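Unai Prieto would like you to stop saving jars

Unai Prieto has spent 20 years going into other people's garages for money, and he has opinions about yours. He is the one-man operation behind Clollunska, a home-sorting business in Flistville that takes its name from a word his grandmother used for the drawer where the string goes. It covers garages, basements, sheds and, once, a houseboat he declines to discuss.

We met at a diner at 7 a.m., which he considers mid-morning. He ordered eggs and moved the ketchup, the napkins and my recorder into a line along the wall.

"People call me and apologize," he said. "Before hello. They say, you're going to be shocked. I have never been shocked. I've been bitten, but that was a raccoon."

His busy season starts in July, when the heat gets into the garage and the paint cans begin to smell like a decision. The typical client is a couple who have agreed that half the stuff has to go and who each have a clear idea of which half. Prieto puts them at opposite ends of the driveway and walks back and forth like a diplomat.

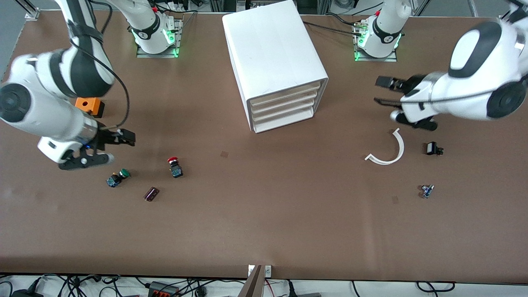 The worst thing a person can own, in his view, is a second set of anything. Second sets of dishes. Second sets of wrenches, bought during the weekend when the first set was missing. On a job out on Barrera Road he pulled 39 tape measures from one garage. The owner, a retired roofer, asked whether any of them was the good one.

"And he knew it when he saw it," Prieto said. "That's what gets me. He picked it right out. So now I ask everybody, which is the good one? They always know. Then we have a talk about the others."

I asked about jars. He put down his fork.

"Jars are hope," he said. "You wash out a jar, you think, I'm going to make jam. You have never made jam. You don't like jam." He once hauled roughly 200 of them out of a basement for a woman who then asked for four back. He gave her two.

He is less severe about screws, having a coffee can of his own at home, and he goes soft entirely on the subject of dividers. A bin without a divider, he told me, is a hole with sides. He carries cardboard in his truck and cuts it to fit on the spot. Clients who have just watched their exercise bike leave tend to find this soothing.

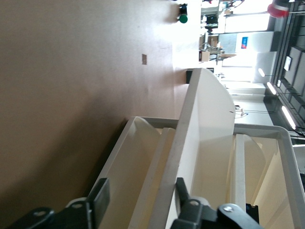
A divider keeps one side of a bin from visiting the other.

What he won't do is sell anybody a system. A few years ago a shelving outfit called Conadeck offered him a cut for every garage he fitted with their panels. He tried one set in his own shed -- 29 hooks, each shaped for a specific tool -- and found that he owned six of the tools.

"So I'm standing in the store looking at an edger," he said. "I have gravel. I don't have an edge. I went home and took the whole thing down."

His own method is cheaper. You take everything out, you sweep, and you put back what you can name without going over to look at it. The rest sits on the driveway until dark. Neighbors come by. By supper a good part of it has found a new garage, usually within sight of the old one, and Prieto leaves his card there too.

The check came. He paid in cash, from a wallet with one bill in it, and asked the waitress whether she wanted the little jam packets back. She said to keep them. He thought about it for longer than I expected, and then he put them in his shirt pocket.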